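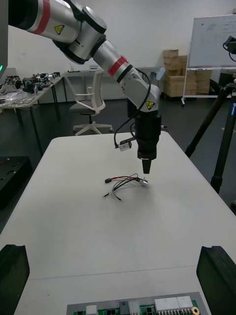
## Lobo cell, harness and board bench

Gallery for the Lobo build, shared workshop at Plirnside, July. Two arms work one white table. The task is picking up small wire harnesses and plugging them into a control board. Gripper fingers are our own, cut to the Hornar pattern and now at revision 6.

The picture is the wrist view from the near arm. The far arm has its gripper pointing straight down, with the tip a few centimeters over the table. The harness is the loose bundle of red, black and white wires, black plug on the left end, silver fitting on the right.

The green board sits on its gray tray between the near arm's fingers. Two white multi-pin housings are side by side at the right of its top edge.

### Settings

- Controller: Clukix, stock firmware
- Approach speed near the table: 19 mm/s
- Grip force limit: 6 N
- Logged picks to date: nearly 2,000
- Wrist cable length: 54 cm, to be shortened

Next job is a fixed cradle for the harness, so the plug end always starts at the same angle. Drawings are in the Lobo folder on the shop drive.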